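4. Bimanual handwriting on an unfixed board

The preceding section treated writing surfaces that were clamped to the table. We now remove the clamp. The board is small, framed in a pink-red border, and free to slide or rotate under any lateral load the pen applies. One arm must therefore supply the reaction force while the other writes, and the two roles are not symmetric: an error in the holding arm shows up as an error in every stroke that follows. Two arms share a single aluminum rail at the front of an enclosed table, and either arm may reach past the midline. Observations come from a fixed workspace camera and from a camera at the wrist.

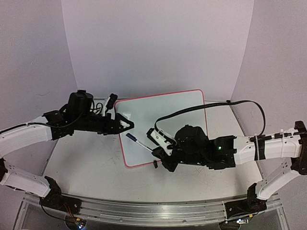 Section 4: 11 min read

Figure 5. Both arms over the board, with the marker held in the right gripper.

4.1 Task definition

An episode is specified by a target string and an initial placement of the board and the marker. The policy receives the string as text. It is not given stroke order, font, or letter height, and it must choose a line break if the string does not fit on one line. Success is scored on three separate criteria: legibility, board displacement, and marker recovery. We report them separately since a combined score hid most of the differences between methods in early trials.

Legibility is judged from an image of the finished board by 2 raters who do not see the target string. Each rater types what they read, and the result is compared character by character with the target, ignoring case. Board displacement is the largest shift of any board corner between first and last pen contact. Marker recovery is scored as a binary outcome and requires that the marker end the episode out of the gripper and still on the table.

Demonstrations were collected by teleoperation in June. The training set contains 3000 episodes over 14 prompt families, and prompts used in evaluation share no complete phrase with those used in training. Single words do recur, and we did not try to prevent this.

4.2 Stroke generation

The policy outputs action chunks for both arms at once. Within a chunk, the pen arm is commanded in a frame attached to the board, and the holding arm is commanded in the rail frame. The board frame is re-estimated at every chunk boundary from the corners of the border, whose strong color against the pale table makes segmentation simple. Between boundaries the estimate is held constant. A board that slips in the middle of a chunk will therefore carry the error through to the next boundary, and this is visible in the output as a step in the baseline between neighboring letters.

Shorter chunks reduce the step but increase pen lifts. Each lift carries its own cost, as the marker has to find the surface again without a force sensor at the tip. We settled on a chunk that usually spans one or two letters. Slightly uneven lettering remains even in legible samples, as in the two-line phrase of Figure 6, "Dreams take / flight now."

Figure 6. Upright board with two lines in blue marker. The marker stands on the table to its right.

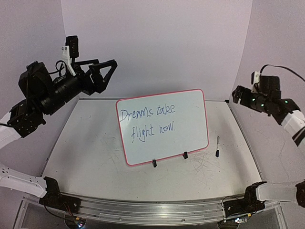 Mohammed-Awal Agyeman objected to our use of legibility on an earlier version of this section, arguing that a rater who has already read "Dreams take" will guess the second line from very few strokes, and that short common phrases should be scored one word at a time with the order shuffled. We adopted the second part of this proposal. Words are now cropped and shown to the raters in random order, and all legibility results in Section 5 use the cropped protocol. The ranking of methods did not change, but the gap between the Bortolotti baseline and our full model became wider.

4.3 Wrist observations

The fixed view resolves the board as a whole but loses the pen whenever a gripper passes in front of it. The wrist view has the opposite problem. At close range the fingers hide part of the writing, and the board often extends beyond the field of view, so that text can be read only in pieces. Figure 7 is typical. The pen lies partly in view between the fingers, while only fragments of two written lines are available near the left border.
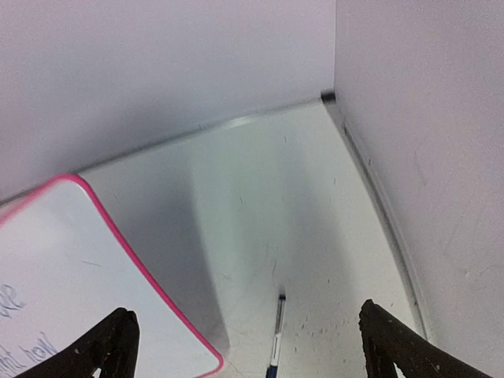
Figure 7. Wrist view, pen between the gripper fingers and board at lower left.

For this reason we mask the wrist stream out of the board pose estimator and keep it as an input to the grasp head alone. Removing the mask made pose estimates worse whenever fewer than two corners were in view. The Statow encoder was affected less than the Giltmont encoder – we attribute this to its longer observation history, although we did not test the two at equal history length.

4.4 Role assignment

Nothing in the action space states which arm holds and which arm writes. In the demonstrations the choice was left to the operator, who tended to grasp with the arm nearer the marker. The learned policy follows the same tendency. Difficulty arises when the board lies at one side of the table and the marker near the center, since the arm nearer the board may then be well placed to brace it but poorly placed to grasp, and the other arm must carry the marker across.

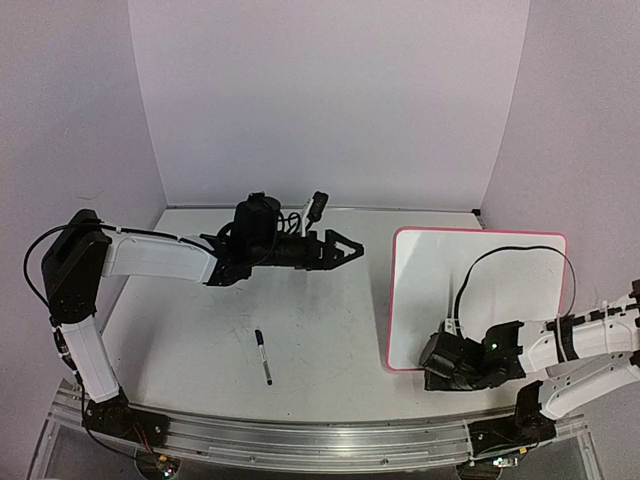 Figure 8. Marker near the table center, board to the right. The left gripper is open and the right gripper rests on a board corner.

We compared free assignment with a fixed rule taken from the Plarkum controller, in which the right arm always writes. The fixed rule was more predictable in timing but failed more often on boards placed far to the right, where the writing arm has to fold back on itself to reach the first letter. Free assignment avoided most of these cases. Its own characteristic failure is a late swap: both arms approach the marker, one withdraws, and the board is left without support during the first stroke. A small penalty on simultaneous approach during fine-tuning reduced the number of late swaps without removing them. Results for both rules, split by board position, are given in Section 5.2.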